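How to hem a sheer curtain by hand

Sheer curtains are sold in standard drops, and few windows match them. Shortening a pair takes an evening and needs no machine. These instructions are for voile, organza and other thin, slippery cloth. Lined curtains need a different method.

What you need

Fine pins, a size 10 hand needle, polyester thread in the nearest shade, sharp scissors, a tape measure, a hard pencil and an iron with a low setting. A pressing cloth helps. An old cotton pillowcase will do.

Measuring

Wash the curtain first if the label allows it, and let it dry on the line. Some voiles shrink and some don't. Hang it from its own rail and leave it overnight so that the creases from the packet can drop.

Measure from the top of the heading to the point where you want the hem to finish, usually 2 cm above the floor or just touching the sill. Take the measurement at both sides and in the middle. Old houses are rarely level. The window I did last, in Plevusthorpe, was out by a finger's width from left to right, and I followed the floor.

Add the hem allowance to the finished length. A double hem of 4 cm needs 8 cm of cloth, so a curtain that finishes at 86 cm is cut at 94 cm.

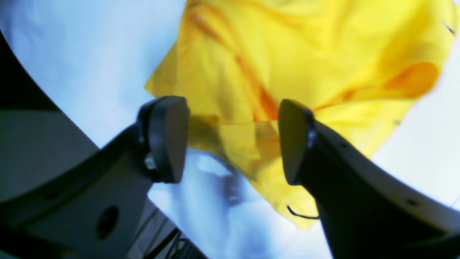
Cutting

Lay the curtain on the largest table you have, or on a clean floor. Put a bath towel underneath to stop it sliding. Smooth it from the centre outwards without pulling. Mark the cutting line with small pencil dots, join them with a long ruler, and cut in slow, full strokes. Keep the strip you cut off — it is useful for testing the iron.

Turning the hem

Fold up 4 cm and press on low through the cloth. Fold up another 4 cm so that the raw edge sits right inside the first fold. Pin across the hem, not along it, every 10 cm. Hang the curtain again before you sew and look at it from across the room. Changes are easy at this stage.

Sewing

Thread the needle with a single strand no longer than your forearm. Slip stitch from right to left, picking up one or two threads of the curtain each time and then running the needle through the fold for 1 cm. Keep the tension loose. If the cloth puckers, snip the last few stitches and do them again.

Close the open ends with small overhand stitches, press once more and rehang.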